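Apr 13, 2021

okay, a thread, because three people asked me in DMs how the balm thing is going and I keep typing the same answer. I make lip balm and one (1) face oil in my apartment and I'm trying to turn it into something I can sell legally. Long, sorry!

---

First thing I got wrong: preservatives. My balms are all oil and wax so they don't need one, and I got very smug about that. Then I decided to make a rosewater cream. Water changes everything. Water means stuff can grow in it. I lost a whole batch in the fridge and it smelled like a gym bag.

---

So I took a class! Online, 2 evenings a week, taught by Linnea Kvam, who formulated for a skincare company for years and has zero patience for the phrase "chemical free." I asked if grapefruit seed extract would do the job and she just looked at the camera for a while.

---

What she had us do was write every formula in percentages. Never teaspoons, never drops. Everything adds up to 100 and then you can scale it to any size you like. I went home and tried to convert my best-selling balm (best-selling = my aunt) and found out I'd been making a slightly different product every single time.

---

Current version of that balm, which I'm calling Pornero for now (it's a nonsense word, I like how it sounds, and yes my sister has already made the joke): beeswax, shea, castor oil, a little vitamin E. The castor oil gives it that grip so it doesn't slide off your mouth in ten minutes. Too much and it's glue. I went through 47 little test tins to find the line between those two.

---

Shea goes grainy, by the way. If yours feels sandy, it probably cooled too slowly. Melt it all the way, then get it cold fast. I put the tins straight in the freezer and that fixed most of it. Most. There's always one.
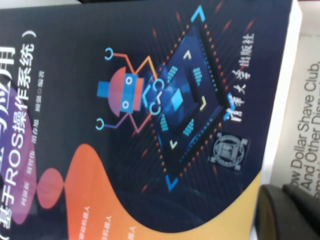

*desk reading, the ROS one with the dark navy cover*

---

Okay, labels. I thought the label would be the fun part and I had a whole mood board. Then I sat down with the actual rules and it's ingredient names in the right order, net weight, a business address, and being really careful about what you claim. "Softens lips" is fine. "Heals cracked lips" and you've wandered off toward being a drug. I had "healing" on everything. EVERYTHING. I'd already printed them.

---

The ingredient names are their own little language. Shea is Butyrospermum Parkii Butter. Beeswax is Cera Alba on some labels and plain Beeswax on others, and people on forums will fight you about it. I now read the back of every shampoo in the store like a weirdo and my grocery trips take twice as long.

---

Money, since a few of you asked: I've spent $3,869 so far - ingredients, a decent scale, tins, the class, insurance, and those dead labels. I haven't made any of it back. Insurance hurt the most to pay and I'd still tell you to get it before you sell one single tin at a market.

---

The face oil is called Zisar and it's the one I'm proudest of. Squalane, jojoba, a bit of rosehip. No fragrance at all. I started out putting lavender in everything and then a tester told me her cheeks went red, and I felt awful for a week. Patch tests now, always, inside of the elbow, and people have to text me the next day or I bug them.

---

Next up is the cream again, with a real preservative this time and proper pH strips. Linnea says to get it lab tested before anybody who isn't me puts it on their face, so that's where the next chunk of cash is going.

---

If that works out I'll do a small table at the craft market in May with 3 balms and the oil. No cream yet, please don't ask for the cream. Tins will be first come, first served, and my aunt gets hers before any of you.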